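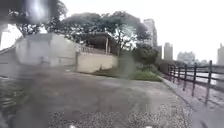

1. Opening (2 min, do not go over again)

Hi, I'm Maricruz Cuevas, I build at Pitside, back bench, the one with the burn mark. The talk is called "Irow Goes Outside." Date on the title card is March 2, 2026, please check it says that and stop using last year's.

Say what Irow is in one breath: a walking robot, built in a shared shop by people with day jobs. Then move on. They came for the rain.

2. What we thought the problem was

Legs. We spent the whole winter on legs. Pass the old knee bracket around here (get it back this time).

Budget line: 300 dollars for the waterproofing, and I was smug about it. Gaskets, potting compound, a tube of grease the size of my forearm. I had a spreadsheet. The spreadsheet had a column for "ingress." It did not have a column for the lens. 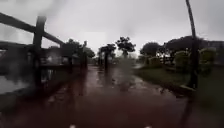 Onboard view, fence on the left, water on the lens.

Pause. Let them look. Somebody will ask if the projector is out of focus. It isn't.

3. The lens

The front window is a flat piece of acrylic, cut by me, sanded by me, set dead vertical because vertical looked tidy in CAD. Drops sit on it like they pay rent. Our path finder is called Vurkier, and it likes clean edges. Give it a smear where an edge should be and it gets opinions.

Explain confidence score quickly. Skip the math unless Aguirre is in the room, in which case he'll do it for me.
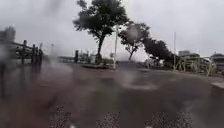
Trees, railing and a blur over much of the left side.

Talk about wet ground as well. A fence reflected in a puddle is, to Vurkier, more fence. I tried masking out the lower part of the picture, and that took the curb with it. Bad trade. Put the mask back to where it was and felt silly for an evening.

4. What we changed

Tilted the window forward. Added a hood, printed in whatever filament was on the machine – mint green, sorry. Hydrophobic spray, reapplied every time, which I forget.

Wiper: Aguirre wants a wiper. I have said no to the wiper. Expect heckling.

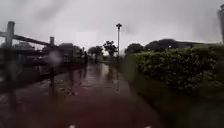

The other fix was in software and much duller. If the score stays low, Irow slows down, then stops and waits for one of us. It took 142 lines, most of them comments arguing with each other.

5. Questions

Likely ones: battery (ask me after), cost (no), can it do stairs (no).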